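Three Months with the Clanano Hands

January 30, 2020

I promised a report on the Clanano hand kit, and it took me longer than I wanted. The kit comes from Galura, a small firm that sells five-fingered hands for arms you already own. We paid for the pair, so I can write what I like.

Mounting was simple. The manual is 28 pages and I needed only a few of them. The software was harder: the first version lost the connection whenever I changed the grip force, and support needed a week to send me a new one.
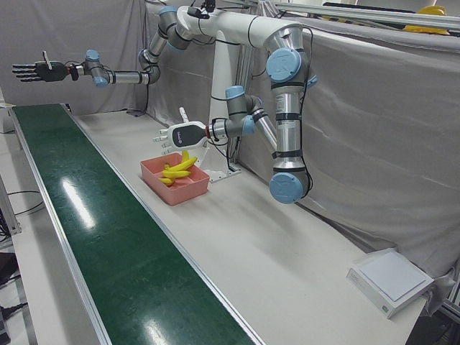
Grip settings are the part I like most. You save a hand shape once and call it later by its name. For the toy bananas in the pink basket I use a shape with the thumb up and the hand turned sideways, and I have not changed it since the second week. The black hand keeps its own list of shapes, so you must save everything twice. I wrote to Galura and asked for a copy button. They answered that it will come in May.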